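4.2 Deposit through the authoring portal

The library at Membridge opened its Tokora portal to research students in May, after a trial with staff in two departments. Before the change, a student finishing a thesis chapter or data paper had to export the file, fill in a separate web form and wait for the repository team to check it by hand. Under the new arrangement the deposit form sits inside the writing tool and takes the title, abstract and funder details from the template.

We looked at every deposit made through the portal in its first 7 months, 211 items in all, and compared them with 400 items sent through the old form. Items that came with supporting files were coded separately, as these had caused most of the queries in the earlier study at Lustholm.

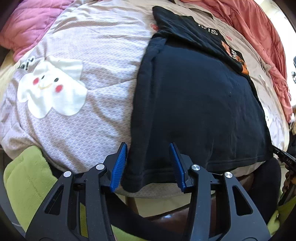 Figure 3. Hand-held gripper with blue ribbed finger pads at the hem of a folded black garment.

Supporting files were the weakest part of both routes. The portal accepts them in any format but asks for only one line of description, and depositors tended to repeat the title of the paper in it. A still would then be listed under the name of the thesis, with no mention of what it shows, and a reader searching the repository for its contents would not find it. The old form had a separate keyword box for each file – long-winded, but it was usually filled in.

Text records fared better. Missing abstracts were rare in portal deposits, and funder names followed the agreed list more closely than before. Staff still had to correct embargo dates, which the template does not hold. We passed these findings to the Majimbun working group, which looks after the shared metadata rules, and a keyword field for each file has been added to the test version of the portal. Its effect on the 3,000 older records due to be moved across is not covered in this paper.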